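Print | E-mail

Renting the Kitchen at Purves Hall: Frequently Asked Questions

Updated Jul 11, 2019 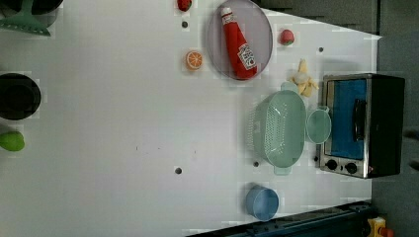
The kitchen can be rented alone or together with the main hall. Please read through these answers before you send in a booking form.

How do I book?
Fill in the form at the front desk or ask for one by e-mail. We hold a date for you once the form and deposit are in. Phone calls are fine for checking open dates, but we can't hold one over the phone.

What does it cost?
The kitchen alone is $71 for a half day. The kitchen and main hall together are $333 for a full day. Groups based in Mudden pay the same rates as everyone else.

How long is a half day?
Mornings run from 8 a.m. to 1 p.m. and afternoons from 2 p.m. to 7 p.m. Setup and cleanup have to fit inside your time. If you need longer, book the full day.

Is there a deposit?
Yes, $50 for any booking. You get it back by check after the kitchen has been looked over, usually within two weeks.

What if I have to cancel?
Tell us at least 14 days ahead and you get everything back. After that we keep the deposit and return the rest.

Can I sell the food I make there?
Only if you have your own food permit. Attach a copy to the form. Bake sales for schools and churches should call the county health office first, as the rules for those are different.

Can I leave food in the refrigerator overnight?
Only if you have the kitchen booked for the next day too. Label it with your group's name and the date. Anything without a label is thrown out.

How many people can the main hall seat?
The limit is 418 with chairs only. With tables set up it is much lower, so ask us before you print tickets.

Are children allowed in the kitchen?
Children under 12 must have an adult with them in the kitchen at all times. They may not use the oven or the slicer.

Is alcohol allowed?
Beer and wine are allowed in the main hall with a one-day permit. You apply for that yourself at the town office. Liquor is not allowed.

Where do we park?
Use the Kundard Street lot. The 3 spaces by the kitchen door are for unloading only.

What do we have to clean?
Wash and put away whatever you used, wipe the counters and stove, sweep and mop, and take the trash to the dumpster behind the building. Mops are in the hall closet. Bring your own dish towels.

Is the kitchen open all year?
It closes for the first two weeks of February for oven service and floor work. The main hall can still be rented during that time.

Print this page | E-mail this page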